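Wura Station

Wura Station was a trackside dining room and hotel that served rail passengers on the dry plains crossing between the river towns and the mountain resorts. In its best years it fed as many as 4000 travelers a month, and it is remembered today as one of the liveliest eating houses of the railroad age — a place where people who had been chewing dust since sunrise could sit down to a tablecloth and a hot peach pie.

Origins

The site began as a water stop. Crews called it Mile 1016, after its distance from the eastern terminal, and for several years it had little more than a tank, a coal shed and a bunkhouse. Its first real kitchen was opened by the Szénási family, bakers who had come west to sell bread to the track gangs and soon found that the passengers were hungrier still! The family took over the bunkhouse, knocked out a wall and put in a long counter with 15 stools.

The name Wura appears on timetables soon after. Local historian Nasrin Vahidi traces it to a misread telegraph message, while Hamidreza Mahmoudi, in his history of the line, believes it was the nickname of a section foreman. Neither account has been proved.

Service

Trains stopped for half an hour, and everything depended on the clock. A brakeman walked the cars taking orders, which were wired ahead from Timach, the next station east. By the time the engine had pulled in, the soup was on the table. The dining room could seat 100, and a second sitting was called on Wednesday, when the mountain excursion came through.

The menu was wonderfully ambitious for such a remote place. Trout came down on ice from the Iteo lakes, and the bakery turned out rye loaves, poppy seed rolls and a walnut cake that passengers bought whole to eat on the train. Guests who stayed overnight could join a wagon trip to the red bluffs north of the tracks, led by guides who knew every spring and shortcut.

Decline and restoration

Dining cars took away much of the trade, and the highway took most of the rest. The hotel wing closed first. The dining room held on as a lunch counter, then stood locked until a local group led by Simin Heydari bought the building and began repairs. It reopened one April with the original counter back in place.

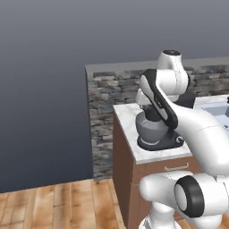
Computer rendering of a kitchen counter with a stand mixer and a white robotic arm.

The restored station now holds a small museum and a working bakery. Curator Setareh Dehghan has gathered menus, order slips and a superb set of enamel coffee pots, many of them returned by families of former staff. Azadeh Hashemi's collection of recipes from the Szénási kitchen, including the walnut cake, is sold at the front desk.

See also: Railroad eating houses; Timach depot; Iteo lakes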